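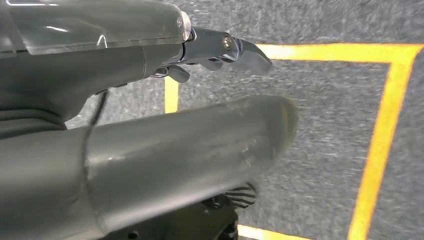

Visit to the Kirnedier trial room, Forkgate

Search this site Go

Four of us from second shift went over to Forkgate to look at the handling trial Kirnedier wants to bring to our trim line. Octavio Leiva drove. We had been promised a working cell and a talk about jobs, and we got a bit of both, though the talk ran a good deal longer than the work.

The trial room has carpet and yellow tape on the floor, and there is a steel table with a stamped panel on it. I mention the carpet because our floor is concrete with forty years of oil in it, and I asked twice whether anything had been tried on a floor like that. The first time I was told it was on the plan for December. The second time I was told it was a good question.

What they are working on is the pick and present step: take a part, hold it up, turn it so the back can be checked, put it down. At Nepia that is the job of whoever is on station two, and it is done between other things. You pick up the part, you look at the ribs and the boss, you shout at someone about the last tote being short, you put it down. Shafiq Navaratnam, who gave the tour, had a slide that said 58 percent of the time at that station is "handling only." I would like to see who stood there with the stopwatch and which shift it was.
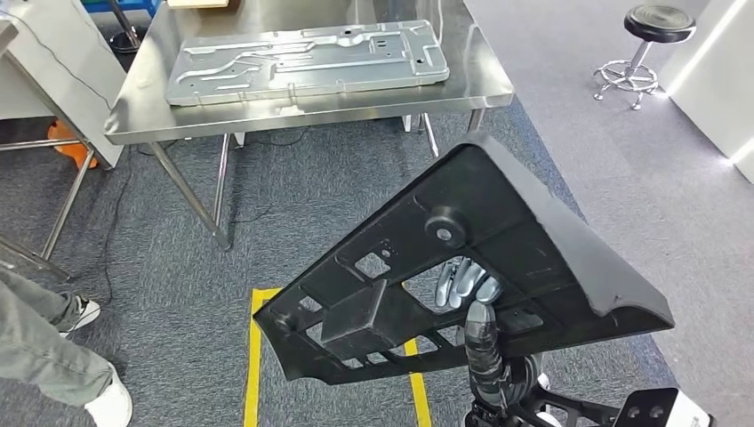

Nepia Plant – Trim and Assembly Shift Team

The grip is better than I expected, I will say that. A big trim piece with open pockets all over the back is an awkward thing to hold, and the metal fingers had gone through one of the openings and curled around a rib. That is more or less how Trudy Waaka does it with a glove on. Trudy said her way leaves the other hand free for the flashlight.

Then we got to numbers. Their target is 256 parts a shift. We run 3000 across the line on a decent day, so this would be one helper at one station and a long way from what the newsletter made it sound like. Shafiq didn't argue with that. He said the point was to take the strain off people's wrists, and I believe he means it. But when Raelene Fairweather asked what the person at station two would be doing meanwhile, the answer was "supervising," and supervising turned out to mean clearing faults, refilling racks and signing the sheet. Refilling racks is the part that hurts wrists.

Other things we asked:

Pay grade for the supervising role: not decided.
Who gets trained first: "volunteers to begin with."
Who stops it if it grips a part wrong: the operator, using the Karnetti tablet. There is one tablet.
What happens to the relief post on nights: no answer yet. Carleen Bright is supposed to write to us.

Octavio was keener than I was and thinks we should take the trial while we can still set terms. Fair enough. My view is that we ask for two weeks at station two, on our floor, with our totes, and with one of us keeping the fault log. If they won't agree to the log I don't see why we should agree to the rest.

Anyone who wants my notes can find me at the first break. The slides are with Raelene.

Last updated 7 November 2020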